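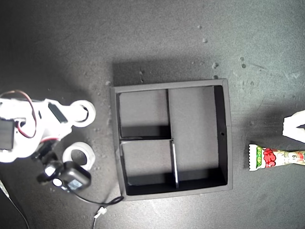
**Figure 2.** The sorting task from overhead, with the three-compartment tray, the arm to its left and a wrapped sweet on the right.

### 3.2 The tray task

I'll own up straight away that the tray was my idea, and that Khurram Bhutto argued against it for most of August. He wanted plain cups, one per kind of item, because cups are easy to hit and easy to swap. I wanted compartments of different sizes sharing thin walls, so that a sloppy drop would land somewhere wrong and show up in the scores. We went with the tray (Figure 2), and I still think it was the right call, even if it made our first fortnight pretty miserable!

The rules we gave the club were short. Each run starts with the tray empty. The arm picks up one item, carries it over and lets go above the compartment it has been told to use. A drop counts if the item comes to rest inside the right walls, and leaning on a divider is fine as long as it stays put. Each team got 100 practice runs and then 5 scored ones, with no touching the arm in between. Uzma Jadoon kept the log and was very strict about the touching.

We used wrapped sweets for most of the runs. They're long, light and slippery, and the crimped ends give the fingers something to catch on, which is lovely when it works. The big compartment on the right was easy for everybody. The two on the left caused nearly all the grief — a long wrapper has to go in at a decent angle or it bridges the partition and just sits there looking smug.

Across both teams we logged 172 usable practice runs. The rest were thrown out, mostly for cables. The lead to the gripper lies along the table and can snag when the arm swings low, and team Lirkton lost a whole afternoon to this before somebody taped theirs down. Team Gorora had routed theirs wide from the start (they were a bit insufferable about it, to be fair).

Changing the approach height helped more than anything we did to the code. Coming in higher and lowering straight down cost us 2 seconds a run, but the wrapper stopped clipping the rim and both teams kept the change for scoring. I'd have liked to try a slower release as well, and we come back to that in Section 5.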